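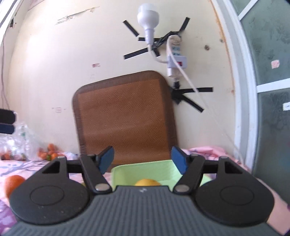 Solley - fruit sorting with a hand-held gripper

Solley is the first public set from the Truduvero project, and we're really pleased to get it out! It holds 391 episodes recorded with hand-held grippers in ordinary homes, all of people picking up and moving fruit. Version 2, 1 August 2018.

What we wanted to know: can a policy learn how wide to open from wrist views alone, with no depth sensor? Grapes and oranges in the same dish turned out to be a lovely test, as one grip width won't do for both.

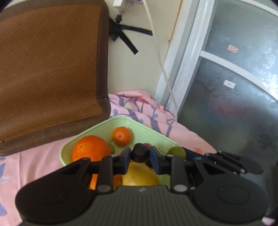

Grapes are the hard part. Our baseline, Sarantis, drops or misses them far more often than citrus - adding 27 grape-only episodes helped more than any change to the network did.

Splits: 20 episodes are held back for testing, all from the Prelldale homes. Please don't train on them.

Known gaps: gripper width is missing from a few early episodes. A fix is due in September.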